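Knots and tails: notes from the suturing bench

11/01/2026

I have gone back to interrupted sutures this month, having spent most of September on running ones and not liking my spacing. Each stitch stands alone, so one bad knot does not spoil the line. The cost is time.

My settings are plain. Two throws in opposite directions, then a third to lock. Tails are cut short but not flush, as a flush cut leaves nothing to hold if the first throw relaxes. Dela Sulemana trims hers longer than I do and we have not settled it.
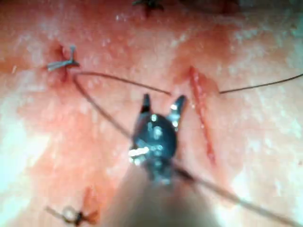 Tension is the harder part. The edges should meet and no more. If the margins stand up in a ridge, the thread is too tight or the bite too wide, and I take it out and start again. Glare off wet tissue makes the edge difficult to judge, so I turn the light down before placing the needle.

I log every session in a Skirura notebook. The last one ran to 20 knots, of which 2 were redone. Ekua Agbenyega suggested noting the bite depth as well, so there is now a column for that.

Next I want to compare thread sizes on the same length of cut.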